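Zenine bench, two-gripper station
Weekly safety and readiness check, with comments
Done on Thursday, before the first recording block

As usual I have written OK, ATTENTION or NOT DONE against each item and then rambled a bit underneath. If you only have a minute before your shift, read the ATTENTION ones and come back for the rest with a cup of tea.

1. Emergency stop, both sides of the bench
OK
Pressed and released each one in turn with the arms powered. Both cut the drive straight away and both needed the proper twist to reset. Please keep bags and coats off the left-hand one, I had to move a scarf to get at it.

2. Gripper screws and fingers
ATTENTION
All the screws on the right gripper were snug. On the left, 2 of them took a quarter turn, and I have put a dab of paint on the heads so we can see next week whether they have crept. No cracks in the printed parts. If you hear a click when the fingers close, stop the episode, mark it as bad and tell whoever is on the desk (a lost episode is nothing, we have plenty of those already!).

3. Cables and strain relief
OK
The Brinkmann cable clips are holding well, much better than the tape we had before. I ran both arms out to full reach and nothing pulled.

4. Table surface
OK
Wiped down and dried. Do remember that the white top shows every smear, and smears end up in the recordings along with everything else, so a quick wipe between blocks is time well spent. Use the cloths from the Bomix tub and leave the glass spray in the cupboard, as it leaves a film.

5. Objects with liquid in them
ATTENTION
I have been asked more than once whether we may use full bottles, and the answer is yes, with the cap on tight. Check the cap by hand before the bottle goes down, then stand it between the open grippers and take your hands right away before you pick up the controls.

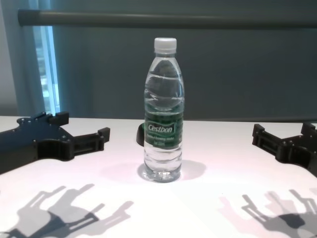 A squeezed bottle can let go of a surprising amount of water if the cap is loose, and the power strip under the bench is not in a splash-proof box yet. I have asked for one. Until it arrives, please keep a dry towel within reach and stop for any drip at all, however small. Swap the bottle when the sides get creased too, since a tired bottle behaves quite differently in the fingers and the learner will pick up that difference.

6. Grip force limit
OK
Set to 12 on the Skomedex panel, same as last week. Please don't nudge it up because one object keeps slipping. Slips are useful to us, so long as they are labelled as slips.

7. Lighting and shadows
OK
All lamps working. Daylight from the window does shift through the morning and we are happy to have that variety, so there is no need to fiddle with anything.

8. Episode log
ATTENTION
The log stands at 459 episodes, and 13 of them have no outcome filled in. I know it is dull at the end of a long block, but a blank outcome means somebody has to sit and watch the whole thing again. Success, slip, knocked over or stopped by operator, any of those will do nicely.

9. Operator breaks
NOT DONE
The break sheet had gone from its hook so I couldn't check it. A fresh one is up now, with a pen on a string.

Station may be used today. Items 2 and 5 to be looked at again at the next check, and item 8 whenever the desk has a quiet half hour.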